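Sunday, and a clear night at last

Got to Priston just after nine with the telescope on the back seat and the seat belt round it.

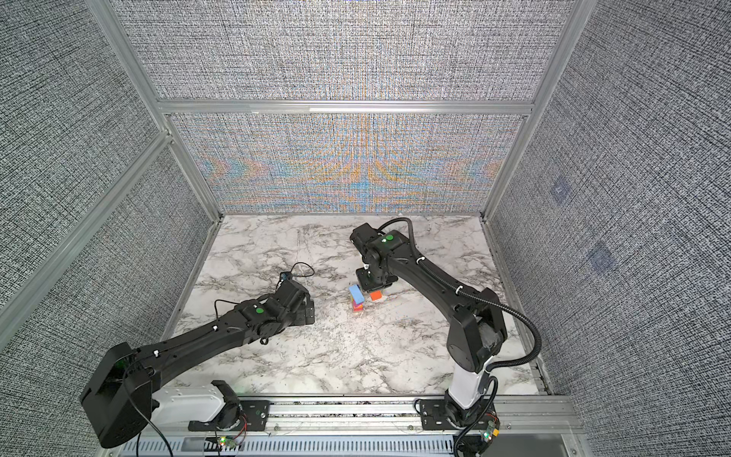

The farm gate was open, so I didn't have to ring Rajeshwari to come down with the key. She had set up on the concrete by the old milk tank, where the hedge blocks the lights from the main road. No dew yet. There was a bit of wind from the west and it dropped off before ten.

We were there for the comet. It has been low every time I have tried for it, and last month I had cloud on every night I was free. Rajeshwari had printed a chart with its position for each hour, which saved a lot of looking at the phone. I started from the wrong star and spent a good while staring at an empty bit of sky before she told me I was a whole field too far north. After that it was simple. A small grey smudge, brighter towards the middle, no tail I could be sure of. She thought she had a hint of one pointing up and left. I looked again and wouldn't put money on it.

At 45 times it sat nicely in the field with two faint stars beside it. I went up to 200 and lost it in the murk, so came back down and left it there. Made a drawing, not a good one. My pencil had gone blunt and the red torch needs a battery.

By half past eleven it had moved against the two stars. I held the drawing up to the torch and checked it twice. It had gone perhaps a third of the gap between them. I have read about that often enough but had never sat still long enough to see it for myself. Rajeshwari has seen it several times and went to pour the tea.

Ilse Albers turned up late, having driven over from her sister's. She had brought the binoculars and found the comet in them within a minute of getting out of the car, and was pleased about it. She says it will be higher by the middle of June but fainter with it, and the short nights won't help. Her view is that this week is the best we will get. I have work on the next three evenings, so it will have to be Thursday or nothing.

Looked at Saturn before packing up, far too low and boiling like a pan. Ilse wanted the globular in Hercules and we all had a turn at that. One long meteor went over towards the church while I had my head down in the bag looking for the eyepiece cap. Both of them saw it. Never did find the cap.

Home at ten to two. The mileage on the van since I bought it is now 3,037, and most of that is Priston and back. Must get a battery for the torch, and ask Rajeshwari for a copy of the chart for Thursday.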